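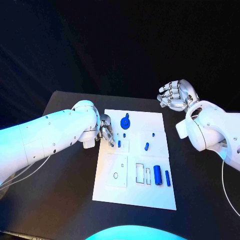

What is a fitting board used for?

It is used to establish whether a set of parts goes into the places made for it, and whether it does so as easily as it did the last time.

Search the collection Enter a title or keyword Search

THE JESTBERG BOARD

The Hovitz Institute of Fittings maintained, under Article 12 of its standing orders, one room in which boards were examined and one officer responsible for them. The officer at the time of these events was Leopoldo Quezada. He had held the post for sixteen years and had been reprimanded once, in connection with a kettle.

The board known as Jestberg arrived in April. It was a flat white board carrying raised plates, and its parts were blue: pegs, a round piece or two, and a wheel with teeth on a stepped base. The covering letter, from the firm of Camacho, requested a certificate of 3,000 fittings. This was the usual number. It was understood that a part which had gone into its place 3,000 times and come out again could be relied upon to continue.

Mr Quezada entered the board in the register. He had the black curtain drawn, in accordance with the lighting rules, and placed the board on the dark table with one of the short sides towards the front. The orders were silent as to which short side. He had always put the same one forward, and over the years this had become the correct one.

The first fittings were uneventful. The pegs were entered in the register under P and the wheel under W. The register provided three columns for each: offered, seated and withdrawn. A fourth column, headed Remarks, had been added by a predecessor and was seldom used. In the whole of the previous volume it contained only the word "stiff".

On reaching the wheel, Mr Quezada found that he had a remark to make. He considered it for the length of a cup of tea and then wrote: "Reluctant."

The entry was copied, as all entries were, to the reviewing office on the floor above. It was returned before noon with a slip attached. The slip asked whether the officer meant that the wheel was tight, oversized or obstructed, and reminded him that parts were not to be credited with a disposition. Mr Quezada replied that the wheel was none of the things listed. It measured correctly. It went into its place without force. It merely gave the impression of having been asked to leave somewhere else.

The reviewing office sent down Leobardo Montes.

Mr Montes was a younger man, appointed under the revised scale, and he brought his own gauge. He asked to see the board. The two officers stood at the side of the table for some time without speaking.

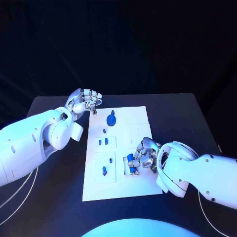

"It is a perfectly ordinary board," said Mr Montes at last.

"I have not suggested otherwise," said Mr Quezada.

"Your entry will have to be withdrawn, or supported."

"Then I should prefer to support it."

Mr Montes drew up a chair, opened the register on his knee and asked that the fittings be resumed in the prescribed order. The pegs were offered, seated and withdrawn. The small ones gave no trouble, and the larger ones gave none either. He ticked each column in green ink – the colour reserved for the reviewing office – and when the wheel was reached he leaned forward and put down his pen.

The wheel was offered. The wheel was seated. He listened, although there was nothing in the orders about listening.

"Again, please," he said.

It was done again. Mr Montes removed his spectacles and replaced them. He asked where the wheel had been before it came to the Institute, and Mr Quezada produced the letter from Camacho, which said only that the parts had been supplied by Etix and had been kept in good order. He turned the letter over. On the back, in pencil, someone had written: "The wheel was formerly part of another board. We trust this will not affect the result."

"There is no article covering that," said Mr Montes.

"No," said Mr Quezada. "I looked last night."

They continued into the evening. At six o'clock the heating was turned off throughout the building, and both officers put on their coats and went on with the work. It was Mr Montes who proposed that the wheel be rested between fittings, standing upright at the far end, where the board was clear. He proposed it as a matter of procedure. Mr Quezada recorded it as such, and neither of them referred to it afterwards in any other terms.

On the third day of this arrangement the wheel went in a little more readily. Mr Quezada did not trust the observation and made no entry. On the day following, Mr Montes made the same observation aloud, and it was entered under both names.

The reviewing office wrote twice to enquire when its officer might be expected to return. The first letter was answered. The second was used to level the leg of a chair.
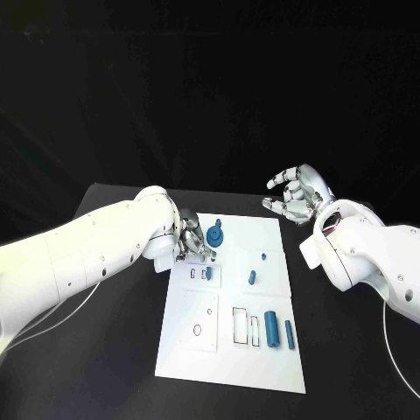
The Jestberg board with its plates and blue parts, the toothed wheel upright towards the far end.

The certificate was completed at the end of the month. It stated that the parts of the Jestberg board had been offered, seated and withdrawn 3,000 times, that all dimensions had been maintained, and that the Institute found no cause for objection. It bore two signatures, for which the form had only one line, and the second ran a short way into the margin.

Camacho acknowledged receipt and asked that the board be returned by the ordinary carrier. Mr Quezada packed it himself. The pegs were wrapped together, as the packing instructions required. The instructions required the wheel to be wrapped with them, and he had in fact begun to do so when Mr Montes, who was holding the string, cleared his throat.

"There is a provision for separate carriage," said Mr Montes. "In the case of parts of differing origin."

"Is there?"

"I drafted it this morning."

Mr Quezada took a second box from the shelf and lined it with tissue. He entered the cost of the box in the register. Then he turned to the column for Remarks, where the word "Reluctant" still stood, with the reviewing office's query beside it in green. He ruled a single line through the query, initialled the line, and passed the pen across the table so that Mr Montes could do the same.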